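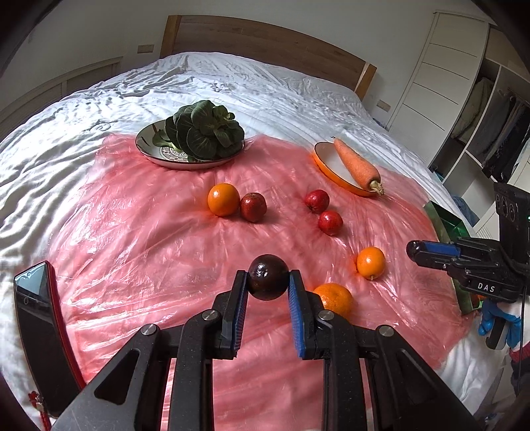 Naa Adjei a fait remarquer, en relisant le brouillon de ce rapport, que les locataires du bâtiment C attendent surtout de savoir quand l'eau chaude arrivera à la même température au quatrième étage qu'au rez-de-chaussée, et qu'il vaudrait mieux le dire avant de parler des colonnes. La réponse est donc placée en premier : l'équilibrage du bouclage est prévu pour la fin du mois d'avril, une fois les deux dernières colonnes raccordées. D'ici là, le temps d'attente au robinet reste trop long dans les logements côté cour.

# Résidence Bramia : remplacement des réseaux d'eau, rapport d'avancement

Destinataire : direction du patrimoine, Fonds Agbenyega
Rédaction : Lahcen Abdel Hamid, suivi de travaux

## Où en est le chantier

Le programme financé porte sur 45 logements répartis en trois bâtiments. Il comprend le remplacement des colonnes d'eau froide et d'eau chaude, la reprise des évacuations en sous-sol, la pose de vannes d'arrêt accessibles dans chaque logement et le calorifugeage des parties communes.

Les bâtiments A et B sont terminés pour l'alimentation. Les anciennes conduites en acier galvanisé ont été déposées, à l'exception d'un tronçon noyé dans la dalle du hall B, qui a été vidangé, bouchonné et laissé sur place. Le plan de récolement le signale.

Au bâtiment C, quatre colonnes sur six sont en service. Les deux autres passent derrière des cuisines où les gaines sont plus étroites que sur les plans d'origine. L'entreprise Jareck a dû modifier l'ordre de pose et travailler depuis le palier, ce qui ajoute une ouverture de cloison par étage. Ces ouvertures seront refermées par des trappes vissées, au lieu de l'enduit prévu au marché. Nous avons accepté cette variante sans supplément.

## Évacuations en sous-sol

L'inspection caméra du collecteur principal a été faite avant et après curage. Avant curage, la section était réduite par des dépôts de graisse sur presque tout le linéaire situé sous le bâtiment A. Après curage, deux défauts restent visibles :

- une contre-pente au droit du local vélos ;
- un joint déboîté juste avant le regard de la rue.

La contre-pente a été corrigée en reprenant les colliers sur 20 mètres. Le joint déboîté se trouve en limite de propriété. Nous avons écrit au service d'assainissement pour savoir qui intervient, et nous n'avons pas encore de réponse. Un refoulement a eu lieu une fois dans la buanderie commune depuis le dernier rapport, après un gros orage. Il n'y a pas eu de dégât dans les logements. Un clapet antiretour a été posé la semaine suivante, avec un tampon de visite, et il devra figurer au contrat d'entretien.

## Accès aux logements

C'est le point qui a pris le plus de temps. Les avis de passage étaient déposés deux jours avant l'intervention, ce qui ne suffisait pas pour les personnes en horaires décalés. Le délai est passé à une semaine et un créneau a été ouvert à partir de 17 h. Depuis, les absences ont nettement baissé.

Trois logements restent non visités. Pour deux d'entre eux, un rendez-vous est fixé. Le troisième est vacant et la serrure a été changée par l'ancien gestionnaire ; la clé nous a été promise.

Les coupures d'eau générales sont limitées à la plage de 9 h à midi. Cette plage a été dépassée deux fois au bâtiment B, la première à cause d'une vanne de pied de colonne qui ne tenait plus, la seconde pour un raccord à reprendre après la mise en pression. Dans les deux cas l'eau était revenue avant 15 h. Des bidons avaient été laissés dans le hall.

## Essais et qualité de l'eau

Chaque colonne est éprouvée avant fermeture de la gaine. Une fuite a été trouvée au troisième étage du bâtiment A, sur un piquage, et reprise le jour même. Les procès-verbaux d'essai sont joints pour les colonnes en service.

Les prélèvements d'eau chaude ont été faits aux points les plus éloignés de la chaufferie. Les résultats sont conformes aux bâtiments A et B. Au bâtiment C, la température de retour est encore inférieure à la consigne et nous ne ferons pas de prélèvement de réception tant que l'équilibrage n'est pas achevé. Un rinçage hebdomadaire des points peu utilisés est assuré en attendant, et noté dans le carnet sanitaire.

Les réducteurs de pression Dindovik ont été livrés avec du retard. Ils sont posés dans 40 logements. Les cinq restants le seront avec les deux dernières colonnes du bâtiment C. Nous demandons à l'entreprise de laisser deux cartouches de rechange par bâtiment.

## Budget

Les dépenses suivent l'échéancier, avec un seul écart à signaler. Le remplacement de la vanne de pied de colonne du bâtiment B et la pose du clapet de la buanderie n'étaient pas au marché. Ces deux postes ont coûté ensemble 1 942 euros, pris sur la ligne pour aléas. Le reste de cette ligne est intact.

La reprise du joint en limite de propriété n'est pas chiffrée. Si elle nous revient, il faudra ouvrir le trottoir et nous présenterons une demande séparée avec deux devis.

## Suite prévue

1. Raccordement des deux dernières colonnes du bâtiment C.
2. Équilibrage du bouclage et relevé des températures à chaque étage.
3. Prélèvements de réception au bâtiment C.
4. Fermeture des trappes et peinture des paliers.
5. Calorifugeage des sous-sols B et C, celui du A étant fait.
6. Remise à chaque locataire d'une feuille indiquant l'emplacement de sa vanne d'arrêt.

## Décisions attendues du Fonds

Nous avons besoin d'un accord écrit sur les trappes vissées, même sans incidence financière, pour que l'avenant puisse être signé. Nous demandons aussi si le contrat d'entretien du clapet et des réducteurs peut être inclus dans la période de garantie ou s'il doit passer dès maintenant sur le budget courant de la résidence.

Pièces jointes : procès-verbaux d'essai, rapport d'inspection caméra, résultats d'analyse A et B, plan de récolement provisoire du sous-sol.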